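Clarach – simulated block picking, student club project

Maintained by Saskia Whitcombe and Natalie Bainbridge, Desimstead robotics club. Last edited 3/25/20.

Contents
3,000 rendered images from 178 simulated runs, taken from the gripper's point of view. The blocks are faceted solids in plain colors, placed at random on a pale surface. Runs are stored in numbered folders, each with a log of gripper commands and a text file with the block layout.

Splits
30 runs are held out for testing. Please don't train on them – the club scoreboard uses them.

Setup
Install Zulu first, then run the Gokon export script from the top folder. The script needs roughly 2 GB of free disk space.

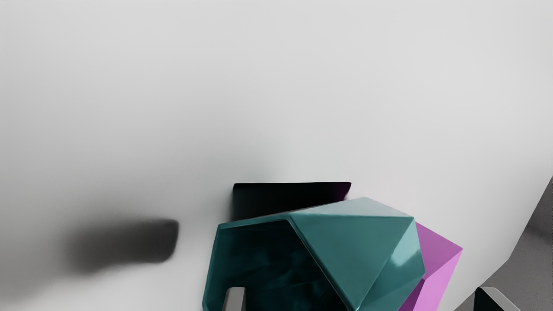

Sample render: teal block near the gripper fingertips, with a pink-purple block partly hidden behind it.

Known problems
Blocks near the camera are often cropped. Shadows can be blurry. Layout files before run 12 use the old axis order. We plan to fix this in July.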